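Dong-geon Jang
Thread on capillary matting for seedlings, as I've been asked twice this month how I set mine up. Numbered so replies can point at a particular post.

1/ Capillary matting is a sheet of absorbent fabric that sits under your pots. One end hangs in a reservoir. Water moves along the fabric, through the drainage holes and into the compost, at more or less the rate the plants use it.

2/ The fabric matters less than the weight of it. Mine is 300 gsm, sold by Nadosham off the roll. Thinner stuff works on a short run but dries at the far end by mid-afternoon once the greenhouse warms up.

3/ Cut the mat to the full length of the bench plus the drop into the reservoir. Do not join two pieces. A butt joint stops the flow completely and an overlap slows it enough to be a nuisance.

4/ Soak the whole thing before it goes down. Dry matting repels water at first. Push it under in a bucket, wait until the bubbles stop, then lay it dripping.

5/ Lift height is the limit. I keep the water surface no more than 12 cm below the mat. The fabric will pull from further down, but the flow drops off quickly and the plants notice before you do.

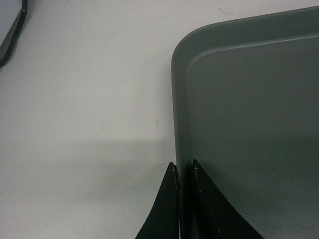

6/ Levels next. Water in a mat behaves like water anywhere else and collects at the low end. Check the bench lengthways and across, and shim the legs until both readings agree. If you are laying the mat inside a tray, look at the corners before you cut. A grey plastic one like this has a rounded corner and a raised ledge following it just inside the rim, so a square-cut mat rides up over the ledge and the pot there loses contact. Trim the mat to the curve, inside the ledge.

7/ Pots: flat-bottomed, with holes that touch the mat. Anything with feet or a recessed base will not draw. Press each one down with a slight twist when you place it. Water once from above to start the column, then leave it alone.

8/ Compost: peat-free mixes vary a lot. Nallari seed compost wicks well if it is sieved. Zeltside is coarser and I had to firm it more than I like for lettuce. No crocks in the bottom, no gravel.

9/ Feed: none in the reservoir. It grows algae, the algae clogs the mat, and salts build up on the compost surface. I feed from above at half strength once true leaves show.

10/ Algae comes anyway. Black perforated film over the mat slows it down. Wash the mat between sowings, no softener, and dry it flat.

11/ Results for April: 442 plugs sown, mostly leeks and a lettuce called Ji. The reservoir was topped up every 2 days. Losses were all at the door end, where the draught is, and I put that down to cold.

12/ Next job is a float valve on the reservoir. Will post the fittings list when I have one that doesn't drip.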